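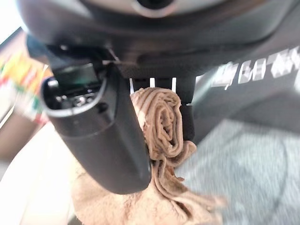 Toalla de rizo marrón, enrollada por arriba y con la caída suelta.

Jornada de puertas abiertas en Kurnlow: una tarde entre toallas

Llevaba desde febrero con ganas de ir a Jarach a ver la casa de lencería de baño Kurnlow por dentro, y por fin pude. Llegué a las cuatro, con el tiempo justo para dejar la chaqueta y unirme al segundo grupo. Lo digo ya: salí encantada. No sabía que se podía hablar tanto rato de una toalla (¡y que yo iba a hacer preguntas hasta el último minuto!).

La visita la llevaba Ngan-ling Yu, que trabaja en el taller de acabados y tiene una paciencia enorme. Empezó por el rizo. Nos pasó muestras de mano en mano para que notáramos la diferencia entre un bucle largo y flojo y otro corto y apretado. El primero es el que todos acariciamos en la tienda; el segundo seca mejor de lo que promete al tacto y se engancha menos. Había una muestra de 405 gramos por metro cuadrado y otra de 584, y con los ojos cerrados acerté cuál era cuál, aunque el señor de mi izquierda dijo que las dos le parecían iguales.

Después pasamos a los colores. Kurnlow tiñe una gama de tostados que a mí me parece preciosa, desde un cacao medio hasta un beige que tira a rosado. Lo bonito del rizo es que el tono cambia según cómo le dé la luz: en el rollo apretado el marrón se ve más profundo, y donde la tela cuelga y se abre en pliegues parece casi otra toalla. Warrick Nepia, el encargado de tintes, nos contó que hay clientes que devuelven piezas convencidos de que les han mandado dos colores distintos. Él les pide que las extiendan juntas junto a una ventana y vuelvan a llamar.

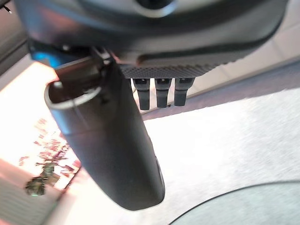 Pinza gris oscura sobre una superficie blanca.

La parte que más disfruté fue la de doblar y enrollar. Cada visitante tenía su toalla y Ngan-ling iba corrigiendo. El método de la casa es este: se dobla a lo largo en tres, se alisa con el antebrazo, se empieza a enrollar por el extremo sin cenefa y se aprieta sobre todo en las dos primeras vueltas. Si el centro queda flojo, el rollo se abre en la estantería al cabo de un rato. El mío se abrió dos veces. A la tercera quedó un cilindro bastante digno, con su espiral en el canto -- le hice una foto con el móvil como si fuera un bizcocho.

También vimos el almacén Honkanen, que está cruzando el patio. Ese día había 738 piezas preparadas para un solo pedido, según la hoja pegada en la puerta, y olía a algodón limpio. Pregunté por el suavizante, claro. La respuesta fue rotunda: poco o ninguno, que apelmaza el bucle. En mi casa ya lo he retirado, a ver qué tal.

Al salir hay una tiendecita con segundas calidades. Me llevé cinco toallas de manos por menos de lo que pensaba gastar en dos, y un paño de cocina a rayas que no necesitaba.

Cosas prácticas: el recorrido dura hora y media, se hace casi todo de pie y conviene apuntarse antes. En la cafetería Cukar, en la misma calle, sirven una tarta de almendra muy buena y cierran a las siete. Yo llegué a las siete menos diez y todavía quedaba un trozo.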